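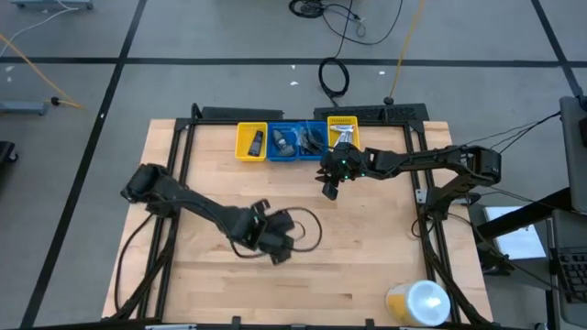
Wooden table with four small plastic bins along its far edge

Reference > Local government > Ballot measures > Pidton

Articles | Places | Elections | Recent changes | Contact

Pidton Library Levy

The Pidton Library Levy was a local ballot measure in the town of Pidton, put to voters in January. It asked for a property tax to keep the Bachmann Street and Palar branches open and to restore evening hours. The measure passed by 18 votes.

Background

Pidton paid for its libraries out of the general fund until the town council cut the line from its budget. Under the town charter, a petition with 500 valid signatures can place a tax question before voters. The first petition fell short after the clerk struck duplicate names – a second one, filed the same fall, qualified.

Campaign

Supporters worked from a storefront in Palar and held two public forums. Opponents argued that the levy had no end date and that renters would see it passed on to them. The Flitance Taxpayers League mailed a flyer against the measure to 864 households. A late change to the wording limited the levy to six years.

Result and recount

The margin was inside the limit for an automatic recount, which left the totals unchanged. Evening hours returned at Palar first. Bachmann Street followed after repairs to its heating system.

Last edited 11/26/25

Comments (3)

palarreader: The first petition was short by more than the article suggests. I remember 300 names thrown out.

northside_k: Does the six-year limit start from the vote or from the first tax bill?

oldmill: First tax bill. It's in the ordinance text, second page.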